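Chapter 4
Things That Look Like Other Things

Ask a shopkeeper why anyone would buy a cup shaped like a block of cheese and you will hear the word "charm." Students of household goods should be slow to accept that answer. Charm is what we say when we have stopped asking what an object does. 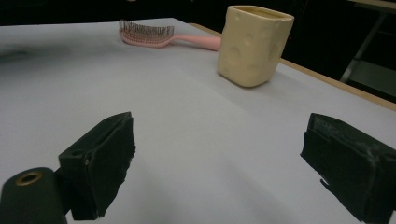
Gisela Ehlers, in her essay on novelty tableware, argues that a joke shape makes people fonder of a thing and so less likely to throw it out. It is a pleasant idea. Her evidence is a survey of 42 households, all of whom already owned such pieces — hardly the people to ask.

Consider the holes first. On a plain cup the wall is smooth and a sponge passes over it once. Dimples add corners for tea and soap to settle in, and they do nothing for the drinker. 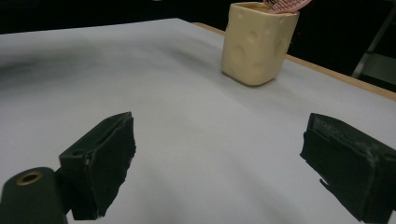 The square body is harder to judge. Grigoris Antoniadis claims that flat sides are easier to grip and that square cups waste less shelf space. The second claim is fair. The first he never tests, and he says nothing of what it is like to drink from a straight rim, or from a corner.
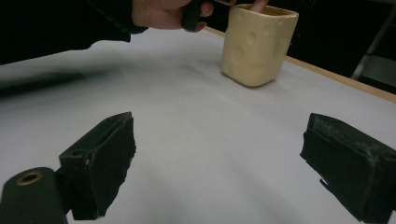

Figure 4.1. Square ceramic cup with rounded corners and shallow round dents in the sides.

Compare a hairbrush. Its handle and head may be any color, pink included, and the shape still follows the job: something to hold, something to pull through hair.

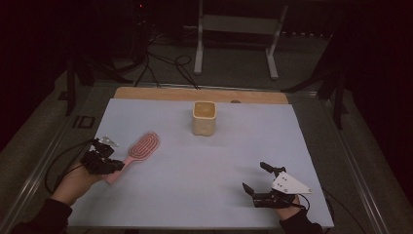
We will come back to that contrast in the section on handles. For now, keep two questions apart. Does the shape help the user, or does it help the seller? Most writers on the subject — Ehlers among them — slide from one to the other within a page.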